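Étape 4 : ranger les blocs dans le grand bac

Bon, si vous avez suivi les étapes 1 à 3, vos blocs sont triés et dépoussiérés. On passe à ma partie préférée, le rangement dans le grand bac gris ! J'ai longtemps tout versé d'un coup (ça fait un boucan terrible, et les coins des blocs n'aiment pas ça du tout), maintenant je les pose à la main et je m'y retrouve beaucoup mieux.

1. Posez le bac sur une table stable, à hauteur de hanches. Chez moi c'est une table en bois clair, et je laisse 30 cm libres de chaque côté pour les coudes.

2. Passez un chiffon sec au fond. Les rayures et les taches sombres qui résistent, laissez-les tranquilles, j'ai frotté les miennes un après-midi entier pour rien.

3. Commencez par un bloc rouge, dans le sens de la longueur, contre la paroi gauche.

4. Continuez avec un vert le long du panneau incliné du fond, puis remplissez vers vous en alternant comme ça vous chante.

Attention : ne dépassez jamais le rebord. Au-delà de 60 blocs je prends un second bac, sinon c'est mon dos qui paie.

Note : Shih-chieh Tsang, avec qui je partage l'atelier d'Illach, préfère une couleur par bac. Ça marche très bien aussi, mais il faut de la place sur les étagères !

5. Avant d'empiler une deuxième couche, regardez les espaces entre les blocs. S'ils partent un peu dans tous les sens, redressez d'abord ceux du bas.

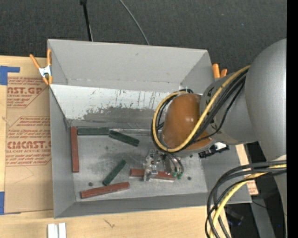

Temps de lecture : 2 min

Six blocs dans le bac, trois rouges et trois verts, et le fond est encore loin d'être couvert. Les deux verts du haut forment un angle, le troisième est carrément en diagonale : c'est lui que je redresserais en premier, puis le rouge juste à côté, près du bord avant. Celui de gauche est presque parallèle à la paroi, je n'y touche pas.

La peinture blanche du panneau incliné est bien râpée, comme vous voyez. Pour une retouche, reportez-vous à l'étape 7 (et prévoyez 90 minutes de séchage avant de remettre quoi que ce soit dedans).

6. Une fois la première couche bien droite, posez la deuxième en travers.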